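Reading time: 2 min

Ticket: Handheld gripper, fruit sorting task, rules for placement and grip
Project: Vrabec
Opened by: Drahomíra Kollár
Assigned to: Ľudovít Kubíček
Opened: Apr 6, 2019
Priority: normal
Status: closed, rule sheet updated

Problem as reported
Episodes from the fruit task are failing review at Trandside. The reviewer's note says operators aren't following the same rule for where a piece of fruit may be set down. Of 300 episodes in the batch, 67 came back. Most have a piece on the cloth between containers, and the sheet from February doesn't say whether that counts as a drop. 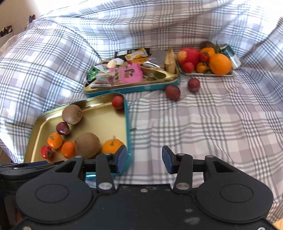
The sheet has to separate a start position from a drop. Section 2 only says "all fruit in a tray", and that was written before we had loose starts. With two dark plum-coloured fruits on the cloth in front of the snack tin and the jaws open, a reviewer can't tell from the sheet if the layout is legal. Operators have been reading it both ways. I'd like one rule, and I'd like it to cover the stem bits as well, as there's one lying beside the gold tray.

Reply, Ľudovít Kubíček
Agreed on the loose starts. Proposed wording:

2.1 Fruit may start on the cloth if the layout card shows it there.
2.2 Fruit that leaves the jaws above the cloth is a drop. Mark it and carry on.
2.3 Stems and leaves are not items. Clear them between episodes, never during one.
2.4 Packets stay in the snack tin. If one is leaning outside it at the start, log it.

I also checked the grip rule while I was in there. Section 3 says "hold firmly", which is no use to anyone. Replaced with: one pad on each side of the fruit, no squeezing past first contact, lift straight up before moving sideways.

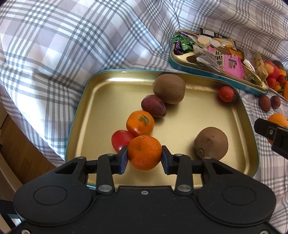

Grip per 3.1: mandarin held between the two pads, over the gold tray.

Reply, Drahomíra Kollár
Tried the new wording with both operators at Ondis. 50 episodes each, 100 in total, and four marked as drops under 2.2. No arguments about loose starts. One question came up: does 3.1 apply to the kiwis? The fuzzy skin slips a bit on the pads.

Reply, Ľudovít Kubíček
Yes, same rule. If a kiwi slips, open, let go and re-grip. Don't chase it with the jaws closed. Added as 3.2.

Resolution
Sections 2 and 3 replaced. Old printed sheets to be taken off the benches. The 67 returned episodes will be relabelled under 2.1 and 2.2 before anything is recorded again. Tomatoes and pad pressure moved to a separate ticket.

Contact Flirora support | © Flirora | Back to top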